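The Arm Gets the Easy Ones

5 min read

I pack orders for a living, and for most of this year I've been sharing my end of the building with a robot arm.
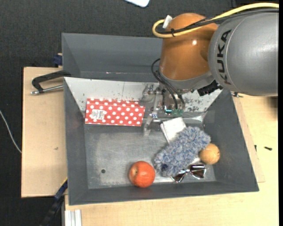

People ask me if I'm scared of it. My brother-in-law asks every time he sees me, like I might have changed my mind since the last barbecue. I'm not scared of it. I'm a little annoyed with it some days, and I'm a lot more annoyed with how people talk about it, so I figured I'd write down what it's been like from where I stand.

I work at Goso, a returns and repacking place. Stores send us the stuff customers send back, all mixed together, and we sort it and get it out the door again. You reach in a bin and you might get a fuzzy slipper, a phone case, a ball for a dog, somebody's sunglasses. That mix is the whole job. If everything were the same box, a machine would have had my spot twenty years ago.

The company that sold us the system is called Stindik, and their pitch was that the arm would take over the picking and we would "move up to higher-value tasks." I've been waiting to meet one of those tasks! What I mostly do now is stand by a screen and help when the arm gives up on something. On a good Monday it picked 2,317 items and called for a person 33 times. I know because it's on the board by the time clock in big green numbers, and management was so happy they bought us donuts.

Okay, so 33 sounds like nothing. But think about which 33. It's the floppy thing wrapped around the shiny thing, or the clear plastic with no edges, or whatever is jammed flat in the corner. The arm gets the easy ones and I get a shift made entirely of the hard ones, with long stretches of waiting in between. The easy ones used to be my rest. You could do a run of plain boxes and think about dinner, or talk to the person across from you. Now there's no person across from me, because we went from six people on that line to two, and the other one is down at the far end.

Nobody got fired, and I want to be fair about that. Folks moved to receiving or to the Workneh building across the road, and a couple left for other jobs. But a job can get lonelier without anybody losing theirs, and there isn't a number on the board for that.

The good part is real too. My shoulder quit hurting in May. I used to do 900 picks on a regular shift, bending and twisting for every one, and I'd go home and lie on the kitchen floor (the dog loved it). I wouldn't go back to that, and anybody who tells you hand picking was some kind of noble craft should come try it in August.

What bugs me is that the savings all went one direction. The arm made the building faster, and our pay stayed right where it was, and our break schedule got tighter since we're "mostly monitoring." A friend of mine is at Dreltach, same kind of work, and over there they rotate. Two hours with the robot, two hours on something with other human beings in it, and they got a raise for learning to clear the faults. Same kind of machine, and her days sound a whole lot better than mine.

So that's what I'd ask for. Rotate us, pay us for what we've learned, and ask the people on the floor before you decide where the screen goes. Mine faces a wall.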